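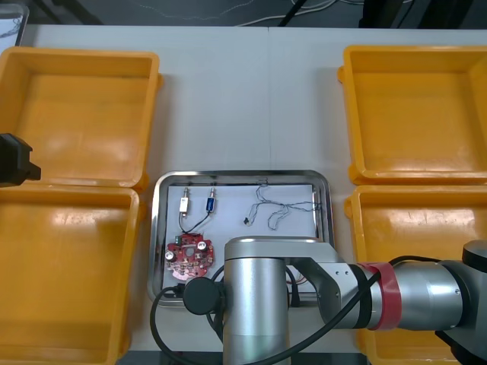

Yellow bins and the steel tray, white table

Clisero box set, is it worth 822 pages of booklet?

girnafan_8
So the complete Clisero is listed for February. Two seasons, 8 discs, and a booklet they say runs to 822 pages. I'll believe that when it lands on my foot. The listing also says "newly restored", which is what they said about Tirkberg, and that was the old broadcast tape with the contrast pushed up. Anybody heard who did the work?

tapehead
Rácz did it, same label as the Tirkberg set. I thought Tirkberg looked fine.

girnafan_8
Fine compared to what? Pause any night scene in episode two. Everyone's coat is a black hole.

Szabolcs Vass
They were black coats. I own the old discs and the new ones and the new ones are sharper, end of story. The sound is another matter. There's a hum all through the second season and I doubt they touched it.

moth_lamp
What are the extras? All I can find is a commentary with Ama Lamptey on the pilot and an interview with Csaba Csizmadia. If it's the interview from the single release then it's 12 minutes of him being polite about the director.

tapehead
New interview, according to the shop page.

moth_lamp
The shop page also said "uncut" last time.

Hyun-seo W.
It was uncut. The missing bit with the ferry was never in the aired version. People keep repeating this.

moth_lamp
My aunt taped it off the air and the ferry is there.

Hyun-seo W.
Then post it. I've been asking on here for years.

girnafan_8
Can we not do the ferry again. Is it limited or not? I've seen 1000 copies mentioned and I've seen "while stocks last", and those are different things.

Szabolcs Vass
Limited to 1000. Tirkberg was "limited" as well and you can still buy it new, so I wouldn't panic.

tapehead
I preordered. You can all borrow the booklet.

girnafan_8
I'm waiting for screenshots from somebody who doesn't work for the label.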